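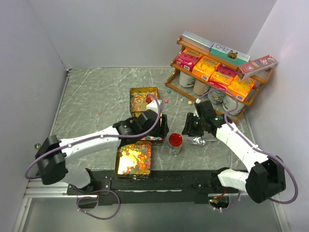
Two robot arms above a gray marble-patterned countertop.

Student Work > Economics > Digital Payments > Group Reports

Stablecoin Fees and Small Transfers: Final Report of Group 8

Prepared by Jaruwan Yimyam, Mudassar Ghauri and Ayane Tsuji
Supervisor: Ketsara Srisuk
Submitted 21/04/2021

1. Purpose

This report examines whether students who send small sums abroad would pay less by using a dollar-linked stablecoin than by using an ordinary bank transfer. The question was set by the supervisor in September, and the group limited its work to transfers below 3,000 baht. Larger transfers follow a different fee schedule at most banks and were left out.

2. Method

The group compared two services. Wodero is a wallet that lets users buy and send stablecoins from a phone. Gestanport is a conventional transfer agent with a counter near the campus. Fee quotes were recorded from both over 31 days, at the same hour each morning. No money was sent. All figures are therefore quoted prices, and the report makes no claim about how long a payment would take to arrive.

Network fees were entered separately from the fee charged by the wallet. This was done after the first draft, in which the two had been added together by mistake – the error was found by Duangjai Sitthichai of the parallel group, and the tables were rebuilt.

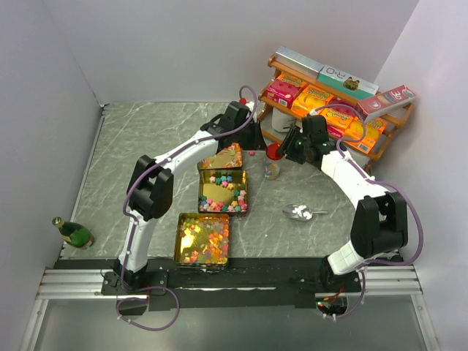

Reading time: 3 min

3. Findings

On most mornings the wallet's own fee was lower than the agent's counter fee. The network fee changed this result. When the network was busy, the total cost of a small stablecoin transfer rose above the cost at the counter, and on 3 mornings it was greater than the sum being sent. Gestanport's fee stayed the same throughout the period.

The exchange rate also mattered. Wodero quoted a less favorable rate for buying coins than for selling them, and this difference was shown only on the final confirmation screen. The group recommends that any future comparison include it from the start.

4. Limits of the Study

Only one wallet and one agent were studied. Tax treatment was not considered. The group did not test the security of either service – a reader choosing between them should not rely on this report for that purpose.

5. Further Work

A later group could repeat the exercise with a lower-cost network and include the cost of turning coins back into cash at the receiving end. The fee tables are held by the supervisor and may be requested by enrolled students.

14 shares | 2 comments

Related reports
Price Swings and Merchant Acceptance: The Drisent Token
Reading a White Paper: Notes from the Sangkhawat Seminar
Who Holds the Keys? Custody in Student Wallets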